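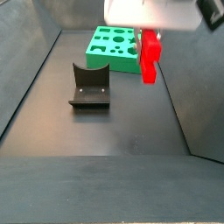 Frequently asked questions about the Urkport flood

I've been answering the same dozen questions by email since the river came up in April, so I'm putting them all in one place. I live on the low side of Urkport, I keep this little news page going in the evenings, and I was up to my knees in it like everybody else on my street. If your question isn't covered, write to me and I'll add it.

When did the water come over?

A bit before 4 in the morning, at the bend below the old rope works. Most of us were asleep! The siren at Lolport went off first and plenty of people here heard it and thought it was only for them. Ours followed, but by then Quay Street already had water in it.

How many homes were flooded?

The town's count is 1,615 households with water above floor level. That includes apartments where only the ground-floor entrance and storage rooms got wet, which is why some people think the number is too high. It doesn't include garages or sheds.

Was anyone hurt?

Three people were taken to the hospital, two of them with hypothermia, and all three are home again. Lots of cuts and bruises too, mine included (I walked into a submerged bike rack, don't ask).

Is the bridge to Ostum open?

To cars, yes, one lane at a time with a signal. Trucks and buses still have to go the long way through Fortin. Lieven Kuipers from the roads office told me the divers have finished looking at the piers and he's waiting on their written report before he lets anything heavy across. I asked him for a date and he laughed.

Can I drink the tap water?

Yes, everywhere except the streets east of the rail line, where you should still boil it. If you've been away, run the kitchen tap for a few minutes before you use it. Bottled water is still being handed out at the swimming pool parking lot from 8 until noon.

Where do I put my ruined furniture?

At the curb, sorted if you can manage it: appliances in one pile, everything else in another. Paint, batteries and garden chemicals stay separate. Please take pictures of it all before the trucks come, including the serial number plates on washers and fridges. I forgot the freezer and I've been arguing with my insurer ever since.

Is there any money available right now?

There's a one-time payment of 200 per person, up to 1,000 per household, from the town's emergency fund. You need ID and something with your address on it. Rehema Rugemalira runs the desk upstairs at the library and she's very patient, but go early, the line gets long after lunch. Taking the payment doesn't affect an insurance claim.

My school-age kid is at home. What's going on with classes?

The upper grades are back in their own building. The younger ones are being bused to Ostum until the ground floor is dry, and the bus leaves from the church, same time as the normal school day. Zuleica Bastos, the principal, sends out a text every evening with any changes, so make sure the office has your current number.

Why wasn't there more warning?

I get this one the most, and I don't have a full answer. The gauge upstream of Fortin stopped sending readings shortly after midnight, and the forecast was for a peak well below the wall. Cathal Lenihan, who was on duty, has said he called for the siren as soon as he got a report from a person on the bank. There's going to be a public hearing and I'll be there with my notebook.

Could it happen again this spring?

The river is back in its channel but the ground is soaked, so heavy rain would run straight off. There are sandbags on the low stretch by the rope works. I've left my own rugs upstairs for now.

How can I help?

Dehumidifiers! If you've got one you can lend, Malachy Ní Mhurchú is keeping the list and will come pick it up in his van. Clothes we have plenty of, so please hold on to those for the moment.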